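# Chapter 7: Teaching by Demonstration

By the end of this chapter you should be able to explain how a person's movements become data a robot can learn from, choose between hand guiding and remote control for a given job, and judge whether a recorded demonstration is worth keeping.

The running example is a sorting task with plastic baskets, a rack, and a table with two arms.

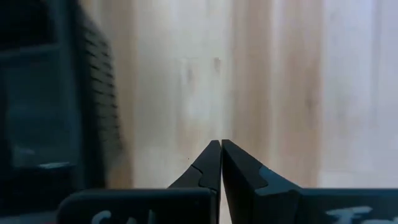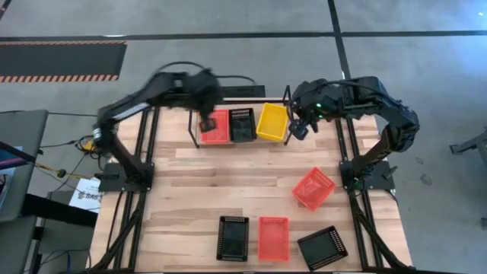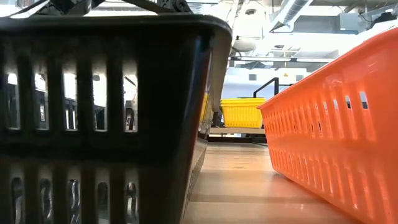
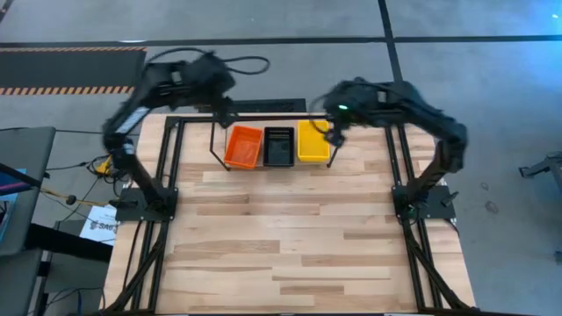 *Figures 7.1 to 7.4. Views from the basket task, numbered from the top.*

**PARSONS, February**

Dean Blackburn had been running the arms for most of the morning when the first problem showed up in the recordings. The files were complete and the arms had gone where he sent them. But he had been placing the baskets in whatever order came to mind, and a learner given those files would have had to guess at a rule that did not exist. He stopped, wrote an order on a card, taped it above his screen, and started over.

Most of the work in this chapter looks like that. The hardware matters, and we will get to it, but a demonstration is first of all a set of decisions made by a person. The robot gets whatever the person decided, including the parts the person did not think about.

## 7.1 What a demonstration contains

A **demonstration** is a recording of one complete attempt at a task. In this book it always has two parts:

- **Observations:** what the robot could sense at each moment. For the basket task, these are camera images and the angles of the joints.
- **Actions:** what the robot was told to do at each moment. These are target joint angles and a target opening for each gripper.

The two parts must share a clock. If the images lag behind the actions, the learner will connect each movement with an older view of the table. The error is hard to see when you play a recording back at normal speed. Section 7.4 gives a test for it.

Notice how different the views are. Figure 7.2 looks over the table and takes in both arms, the three baskets on the rack, and the four on the wood in front of it. Figure 7.1 comes from a camera at the wrist and shows little besides the gripper fingers. The wide view is good for deciding which basket to go to next. The wrist view is good for the last part of a reach, when the fingers have to line up with a rim. Figure 7.3 comes from a fixed camera set low, and the nearest baskets fill much of it. A camera in that position can be blocked by the objects being moved, so check its recordings for long stretches in which the target is hidden.

## 7.2 Hand guiding

In **hand guiding**, the person takes hold of the arm and moves it through the task. The motors are set so that the arm carries its own weight but gives way when pushed.

Hand guiding is quick to learn. It also lets the person feel contact directly. When the basket touches the rack, the hand knows it.

It has two drawbacks. The person's hands and sleeves appear in the camera images, and they will not be there when the robot works alone. And moving two arms at once is awkward for one person, especially when both grippers must open and close during the motion.

## 7.3 Remote control

In **remote control**, also called teleoperation, the person moves a separate device and the robot's arms follow. The device may be a pair of smaller arms with matching joints, a handheld controller, or a glove. The Proreo bench described in Appendix B uses a pair of smaller arms, and the exercises assume that setup.

The operator can stay out of view, and one person can run both arms. The cost is touch. With most devices the operator cannot feel the gripper close and has to rely on sight. New operators tend to squeeze too hard, pause before each grasp, and look away from the wrist view too soon. Plan on practice runs, and do not save them with the real data.

## 7.4 Before you record

Write down the following and keep it where the operator can read it:

1. The starting layout. Figure 7.4 shows three baskets in a row on the rack, with the table in front of them clear. Figure 7.2 has the same row, with more baskets on the table. Decide which layouts you will accept as a start.
2. The goal, stated so that another person could check it.
3. The order of the steps, or a note that any order is allowed.
4. Which arm handles which side.
5. What ends the recording.

Blackburn's second set followed a list like this one. He planned 100 demonstrations and reviewed them in groups of 4, deleting any in which he had changed his mind partway through a reach. The next section works through one of those groups, beginning with the clock test.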